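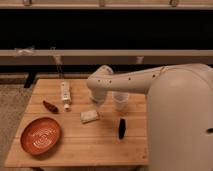
Wanted: people who don't believe in sleep supplements

Every few months a new powder or gummy turns up promising eight hours of unbroken sleep, and most of them are tested on people who already wanted them to work. I've read a lot of these studies. Many are small, several were paid for by the seller, and in most the main result is that someone ticked "slightly better" on a form.

So I want to run a dull one. I'm looking for 40 adults who sleep badly and doubt that anything in a jar will help. Believers can apply too, but I'd like the doubters to be in the majority for once.

What you'd do

Take a capsule each evening for 25 nights. It will hold either magnesium or plain rice flour, and neither you nor I will know which until the end. Fill in a one-page diary each morning before you look at your phone. Come in twice, at the start and the finish, for an hour's chat with Simone Bezerra, who has no stake in the answer and has told me she expects none.

What you'd get

£200, paid in two halves, the second when your diary comes back. Blank pages are fine if you forgot. Please don't fill in a whole week at the kitchen table the night before, as it shows. You'll also get your own results and the full write-up, including if it says nothing happened, which is where my money would be.

What you won't get is a cure, medical advice or a discount code. No supplement company is involved. One offered, and I said no.

Who can't take part

Anyone under 18, pregnant, working nights, on prescribed sleeping tablets, or with kidney trouble. If you take any regular medicine, tell us which and Jenő Gulyás, our pharmacist, will check it before you're accepted. His no is final and I can't argue him round.

We start in July. Visits are at the Osilik rooms, first floor, with a lift that mostly works. Evening slots run until 8pm.

To apply, leave a note at the Osilik front desk with your name, a phone number and a few lines on how you sleep. Mark it for Shona Maihi.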